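Idness Book Formatter
For Windows and Mac

Hi, I'm Amber Bainbridge, and I made this thing because I was so tired of fighting with my word processor every time I wanted to put a novel on sale! Idness takes your finished manuscript and gives you a clean ebook file plus a PDF for the printer. You drop the file in, pick a style, check the chapter breaks, and export.

I wrote most of the first version in the evenings, with my friend Joscha Petersen sending me his awful old files to try (tabs everywhere, five empty lines between chapters, you know the kind).

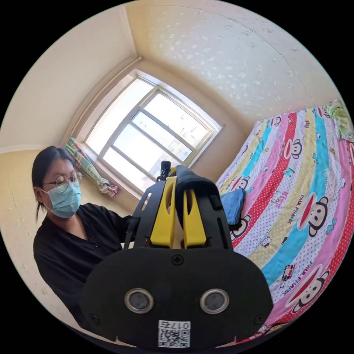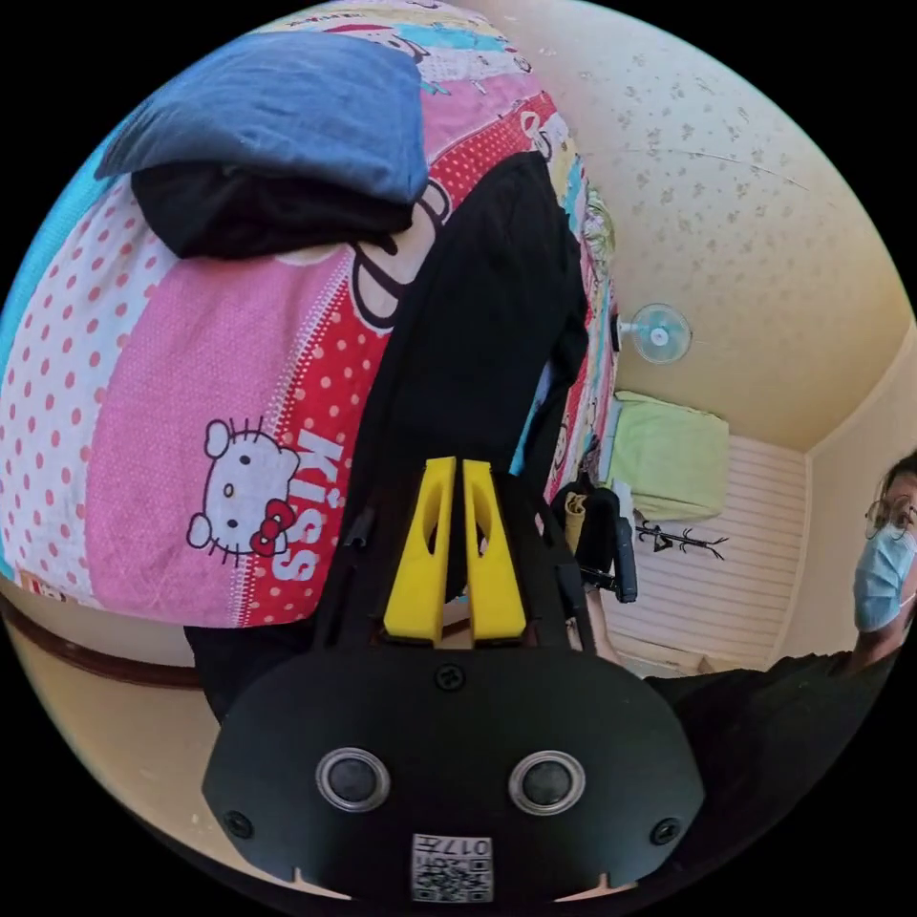
The style I use for my own books is Mallo, which has small chapter headings and plenty of white space. Dimitrov is the fancier one, with drop caps – lovely for historicals, a bit much for a cookbook. There are 7 styles in all and you can swap between them as often as you like without touching your text.

Things people email me about:

Footnotes work. In the ebook they turn into links, in the PDF they sit at the foot of the page.

Pictures should be 300 dpi if you're going to print. Idness will warn you if one is too small, but it'll still let you export.

Tables are okay if they're simple. Wide ones I'd still do by hand, sorry!

One license covers 2 computers and gets you updates for 365 days. After that the program keeps working and you can renew whenever you feel like it, or don't. The trial does everything except export the last chapter.

If you bought the old version through Grorkness, send me your order number and I'll move you over for free.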